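What the machine leaves for us
By Kwabena Ackah

I work at Tsikata, a company which rents and cleans sports clothes for clubs. In August our management will bring robot arms into the sorting room at Ullach, and everybody asks me if I am afraid. I am not afraid, but I have some questions. 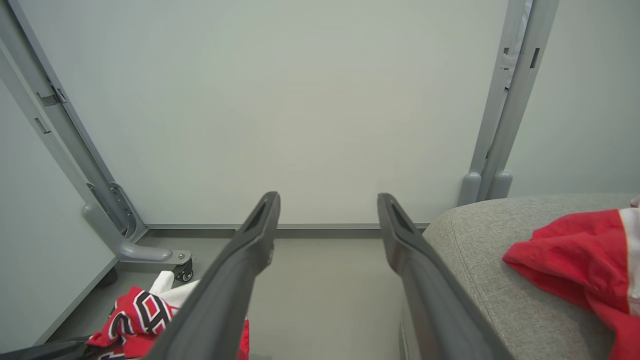
A red, black and white garment on the floor and a red one on the seat, and the open gripper between them.

A shirt is a difficult thing. It has no fixed shape, and each time it falls it becomes a new object. My colleague Kofi Asamoah has sorted shirts for 11 years. His hands know a sleeve from a collar before he looks. This knowledge is not written in any manual, and his salary never showed it.

Now the managers speak of 3,792 pieces in a week. They speak less of the 29 people in our room. Some of us will watch the machines and help them when they fail. I think this is also skilled work, and it must be paid as skilled work. To stand beside an arm and wait for its mistake makes a person tired in a different way.
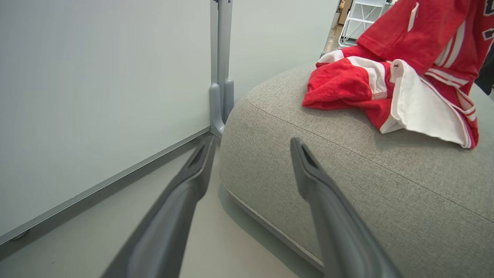

The gripper in front of the grey seat, with red clothing on top.

I would welcome a machine that picks things up from the floor, for my back is no longer young. But let the sorters say which tasks they want to give away. Until today we were only informed by a letter, and the letter did not ask us anything.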